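So the fruit has moved. For years mine lived in a bowl on top of the bread bin, where it went soft and got forgotten, and I've finally given it a proper spot: a yellow plastic basket on the corner of the white table, right next to the fridge.
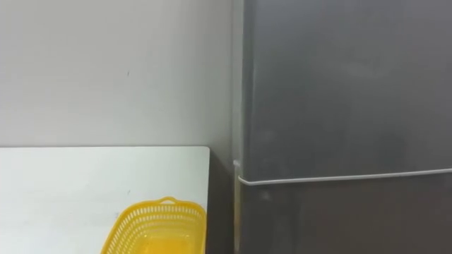

Why a basket and not a bowl? Air, mostly. With a bowl the bottom apple always went first and took its neighbours with it, but a basket full of little holes lets them breathe (and it's so easy to rinse!). I nearly bought a posh wire one from Lestida, then saw the price – 2,659 for something to keep apples in – and went straight back to yellow plastic.

The fridge had a good clear-out too, while I was at it. I like seeing bare shelf before the big shop, and the dark red fruit and the blushed apple can sit out until I decide who goes in the cold. 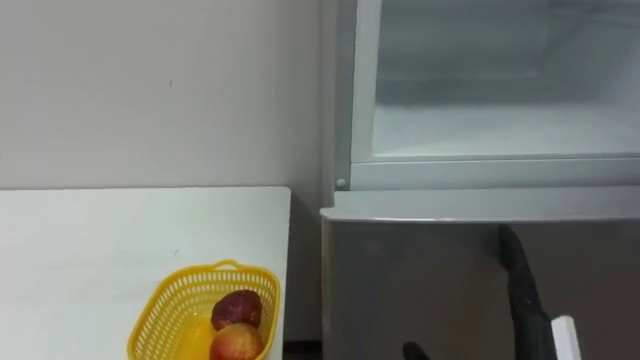 Charalambos Tsoukalas wrote to me that apples should go straight in the fridge, always, and that his keep crisp in there until March. Well, mine never last that long because I eat them! Cold apples hurt my teeth anyway.

The corner is handy as well – I can reach the basket on my way past. 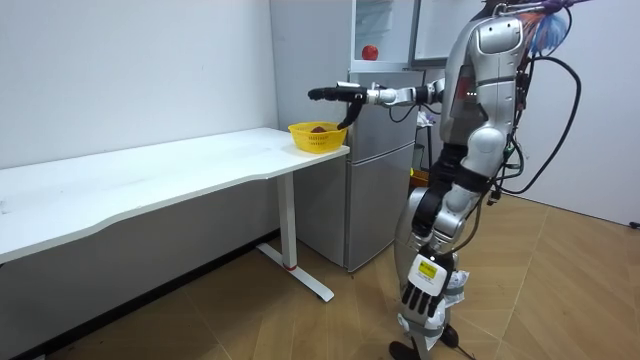

How often do I sort through it? Every couple of days, just a quick turn over to check for bruises. Anything a bit sad gets stewed with cinnamon and goes on my porridge.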